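Last updated May 27, 2019

Clumwood small parts sorting – progress report to Gikham

We're past the halfway point of the grant and I'd call the results mixed. The original application promised that every seal in the spares store would be sorted and labelled by August. I didn't believe that when it was written and I don't now.

So far 268 rings have been checked for size and put away. Another 200 are still in the mixed tubs that came over from De Bruijn, and the labels on those tubs can't be trusted. Two sizes look identical until you lay one flat on a white surface, and even then people disagree.

The divided organizer boxes were sold to us as the answer. They help a bit – but a compartment with the wrong ring in it is no better than a tub. We bought 5 and are properly using three.

A black rubber ring on the white tabletop:
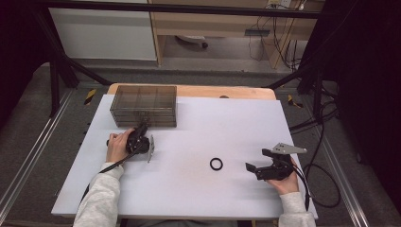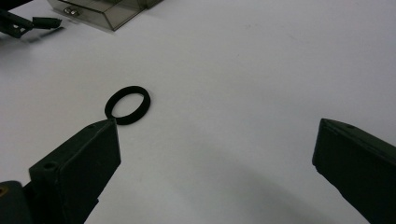 I'd recommend holding back the Dralasport order until the remaining tubs are done. More boxes won't speed up the checking, and the colour stickers in the quote are money I can't justify. Next report will cover the oversize seals.

Shares: 3

Comments (2)

Agree on the stickers. Ours peeled off in a month.

Are the rejects being kept or binned? The report doesn't say.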